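From: Ieuan Jenkins
To: Small Spaces list
Date: Wednesday, June 28, 2023
Subject: Re: Jewelry box or drawers for everyday pieces?

Emiliano Cisneros wrote:

> My wife has her bracelets and earrings spread over three dishes
> and a drawer, and I said I'd find something better before we move.
> The choice seems to be a small lidded box like the one you
> mentioned in March, or one of those clear drawer units. She doesn't
> own much, and most of it is inexpensive. The bead bracelets are the
> worst part. They end up in a knot with the chains. Does a small box
> help with that, or does it just move the knot to a new place? Also,
> how do you keep the thing tidy once it's set up?
>
> Emiliano

Emiliano,

We have both at our house, so I can answer for both. The short version is a small box for what gets worn and drawers for everything else. A box by itself will fill up with things that don't belong in it, and drawers by themselves mean opening every one of them to find a pair of earrings.

Our box is teal outside and pink inside, with ring slots in the lid and an open compartment for bracelets. I don't remember what we paid for it. It came from Joma, back when they had the store next to the pharmacy, and I don't think they carry it now. Clellov sells something close, but the last one I looked at had a much stiffer lid. It lives on the dressing table in front of the mirror, next to the lavender drawers.
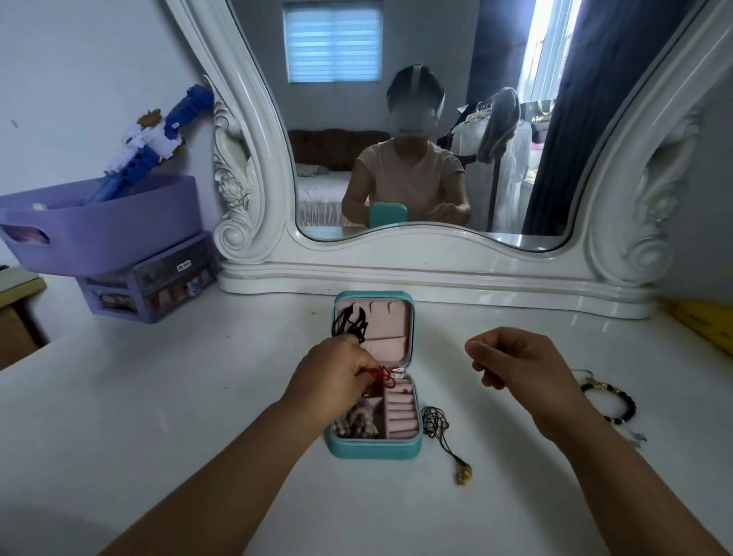

The drawers are the better place for hair clips, spare parts and anything a child has had a hand in. Clear fronts are worth paying a little more for. We put labels on the upper and lower drawers, and we manage fine with that. If your unit has a flat top, set an open basket on it. Things will get put up there anyway, and a basket with a handle can be lifted off when you want to dust.

On the knots: yes, a small box can just move them. Bead bracelets on elastic don't really tangle with each other. You can pull them apart in a few seconds. The trouble is fine chain. One thin chain in with the beads will wrap around all of them, and then you're picking at it with a pin. So the chains have to go somewhere else, and the beads can sit in a heap if they want to.

As for keeping it tidy, we go through the box whenever the lid won't close easily. It goes like this.

1. Clear the tabletop in front of the mirror and open the box all the way, so the lid stands up by itself. Do this by a window in the daytime if you can. Small silver things are hard to see under a lamp.

2. Take out the chains and anything with a clasp first, and lay them to the right of the box (left if you're left-handed). Keep them straight. Loose charms go in the same area. Leave the pearl and bead strands where they are for now and feel underneath them for anything small.
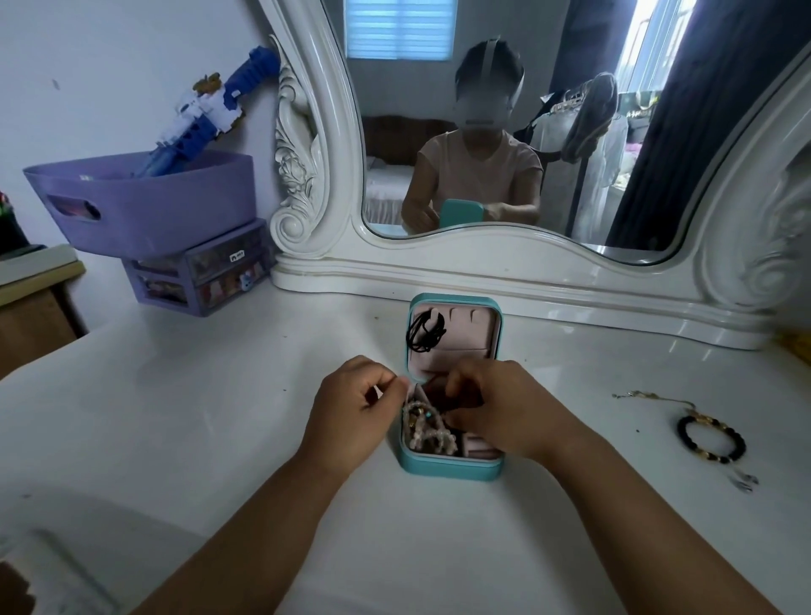 3. Check the elastic on each bead bracelet by stretching it a little. If you can see the cord between the beads when it's lying flat, restring it now. I use the clear cord from Nkuna, which comes on a spool of 100 yards and will outlast me. Don't buy the 1,000 yard spool. I did that once with black thread and gave most of it away.

4. Rings go back in next. Push them well down in the padding so they don't pop out when the lid closes. If the pink lining has started to gap, put the thinner bands together in one row and keep the thick ones in the other.

5. Earrings go in as pairs or they don't go in. Single ones go to the drawers.

6. Cords and long necklaces last. Loop them loosely and don't tie them. A black cord can go over the lining in the lid, provided the lid still shuts.
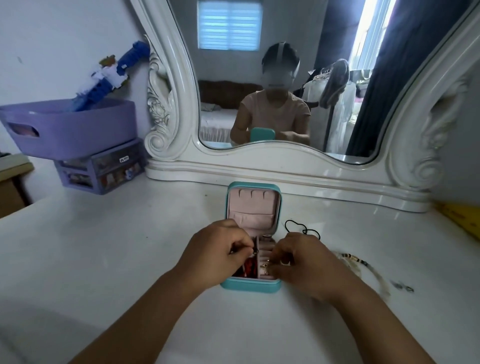
Sorting the ring side, with the cord necklace and bead bracelet set out on the table.

A word about the table, as you said you were also looking at a white one. A glossy top is good for this job. Small pieces show up against it and it wipes clean. Ours is chipped along the edge and the dark material shows through, and I haven't found a paint that matches. Jarnano makes a touch-up pen in white that I haven't tried yet. If anyone on the list has used it on a gloss finish, please write and say how it held up.

For the move itself, take the chains out of the box and run each one through a drinking straw, then fasten the clasp. Stuff a clean sock in the bracelet side so nothing shifts, and put a rubber band around the whole box. Carry it in the car with you.

Ieuan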